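Clondby craft room to reopen with new tables and a summer table-setting show

2019-05-16

The craft and homewares room at the Clondby centre will reopen to the public in August after a refit costing £4000, the centre has confirmed.

The room closed over the winter when part of the ceiling was found to be letting in water. Repairs to the roof were paid for separately by the building's owners. The refit money has gone on lighting, storage and work tables, which were ordered from Evine, a furniture supplier based in the town.

The old tables were folding ones and had been in use since the centre opened. Regular users had complained that they were too low for standing work and wobbled when anyone leaned on them. The replacements are higher and have a metal edging.

When the room opens again it will begin with a display on setting a table for a summer meal at home. The display has been put together by Stavinum, the homewares group that meets at the centre, and will stay up for six weeks. Entry is free.

The group was asked to keep to cheap things that most households could find or buy locally. Patterned paper plates are being used in place of china, along with plain white pots and artificial plants that need no watering. Visitors will be able to move the pieces about and try out their own arrangements, and there will be a sheet to take home with a list of the items used and what each one cost.

Two evening sessions are planned alongside the display. The first covers folding napkins and making place cards. The second is on repotting and arranging house plants, and those taking part should bring a pot of their own with a saucer. Compost will be supplied. Places at each session cost £6 and can be booked at the front desk from the start of the month.

Hamdy, the café on the ground floor, will stay open late on both evenings and will serve soup and sandwiches until the sessions finish. Its own tables are not affected by the work.

The centre said the sewing and card-making clubs, which moved to the upstairs meeting room during the closure, would return to their usual slots once the display had been taken down. Members who left boxes in the old store cupboard are asked to collect them before the end of next month. Anything left after that will be passed on to other clubs.

Parking at the rear of the building remains limited while the contractor's skip is in place. Step-free access is by the side door, and the bell there has been repaired.

Paper plates with a blue and white patterned rim and a white six-sided planter on its saucer, set out on a green tabletop.
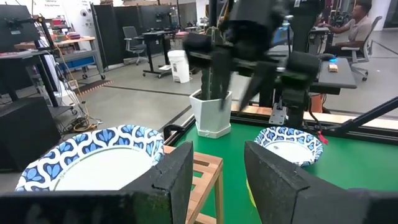

Other news from Clondby

Library van changes its stopping place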